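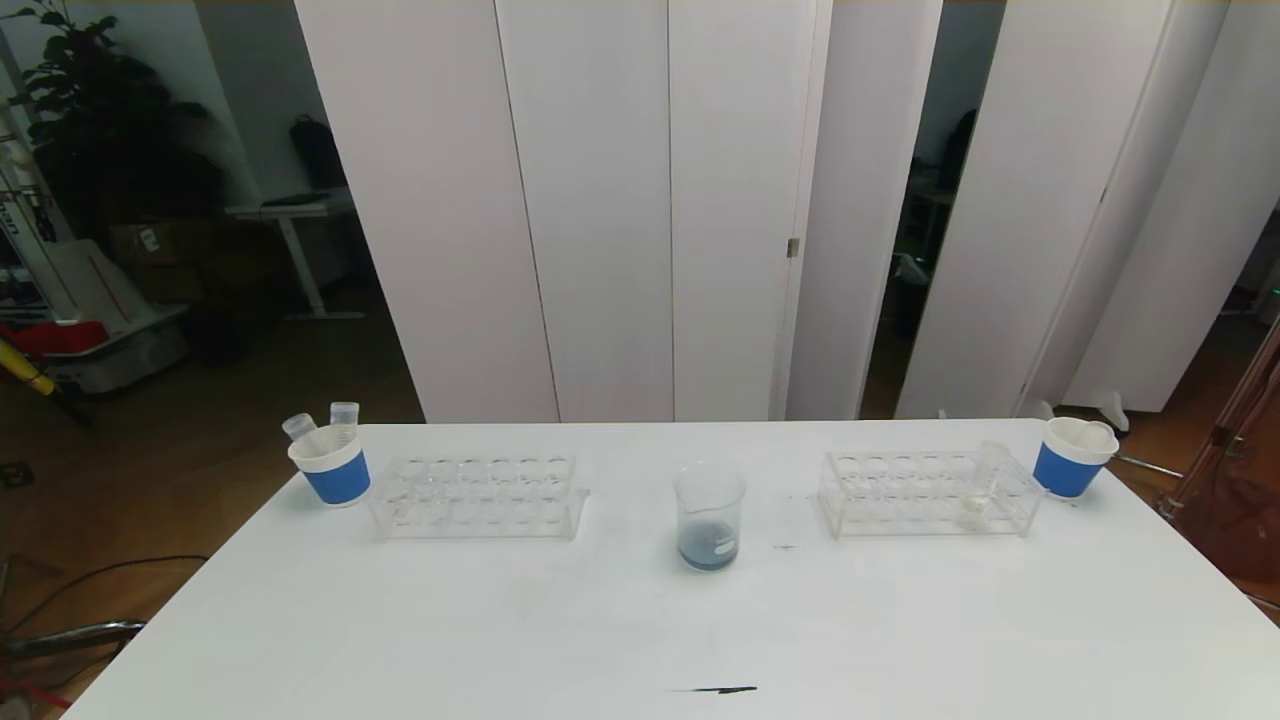 *The table, with its racks, its beaker and a cup at either end.*

I've been growing things on windowsills for years, but it was only last October that I started testing my garden soil properly, and I blame the village show at Gonddale entirely. Somebody there had a stall with little tubes of coloured liquid, and I was hooked before I'd finished my tea!

What I hadn't reckoned with was the kit. You picture a proper lab, all taps and gas and shiny benches, and then you find that a white table does the job perfectly well (mine has a few marks on it and I've stopped minding). A couple of clear acrylic racks, a small glass beaker, some tubes with caps - that's most of it. My racks came from Clavelar, who do a starter set for 38 pounds, and I've bought from them twice since.

The paper cups are my favourite bit. Tubes roll. They roll off tables, under sofas and once into a boot. Stand them in a cup with a blue sleeve and they lean about like breadsticks, but they stay put, and you can carry the lot in one hand. I keep one cup at each end so I'm never reaching across the beaker with my cuffs dangling.

The rack is for anything with liquid in it. I've got into the habit of leaving most of the holes free, as I get muddled very easily, and one tube on its own at the end of a row is hard to lose track of. It's a lovely thing to look at too. Clear plastic doubles all the circles up, and if there's a strong colour in the tube it fairly glows through the side.

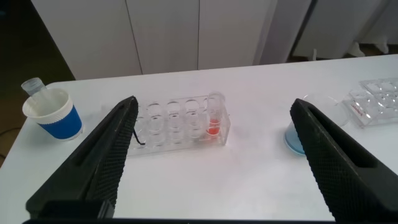
## Keeping a notebook

My one real rule is to write the number down before doing anything else. I use the Voicu sheets, which come in pads of 300 and have a column for the tube, a column for the colour and a wide one for swearing. Sample 3159 was the bed by the back step. Sample 3454 was meant to be the rhubarb patch, only I'd smudged the label and had to go out again in the drizzle with a trowel.

The numbering is left over from the Callness allotment survey, in case you're wondering. I haven't dug that many holes. I'm doing the leeks next, and then the strip along the fence where nothing but dock will grow.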